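Notebook, J. Onishi
29 November 2025
Finish trials, bench tops for the Larkow order

Test panels 1 to 12, all cut from the same Zondurwood ash stock, planed and sanded to 180. Raised the grain with distilled water, let it dry overnight, knocked back with 220. Panels 1 to 6 got the Kubo hardwax oil, two thin coats. Panels 7 to 12 got the Valtura waterborne, three coats, 320 between.

Shop at 17 C, RH 33 percent when I started. Low for the waterborne. Flash time was short and I had lap marks on 8 and 9 before I cut the batch with a little more retarder. 10 to 12 laid down clean. Keep 8 and 9 in the set anyway, labeled.

Stain test, one hour under a watch glass:
Coffee: no mark on either.
Vinegar: faint ring on 2 and 5, gone after re-oiling.
Isopropanol: oil dulled on all six. Waterborne softened on 9 only, recovered by morning.
Black tea: ring on 4. Sanded out, spot-oiled, can find it only under raking light.

Abrasion: the counter on the rub tester read 1,825 when the pad broke through on panel 3. Stopped there and changed the pad. Do not compare that number with the March runs, which used the old felt and a heavier weight.

Color: oil warms the ash more than I want next to the existing tops. Waterborne stays close to bare wood. Larkow asked for light tan, matte, no yellow. That points to the Valtura unless the repair question matters more to them. 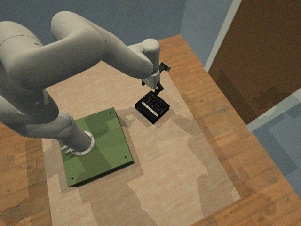

Can a worn patch in the waterborne be fixed without stripping the whole top?
Small scuffs can be abraded with 320 and recoated locally, but wear down to bare wood leaves a visible edge, so the full surface has to be sanded and recoated.

Still to do: heat test with the brass block, panels 6 and 12. Second humidity point once the humidifier is back. Weigh the offcuts before sealing the end grain, forgot last time. Leftover Kubo is on the lower shelf, lid taped, skin forming already.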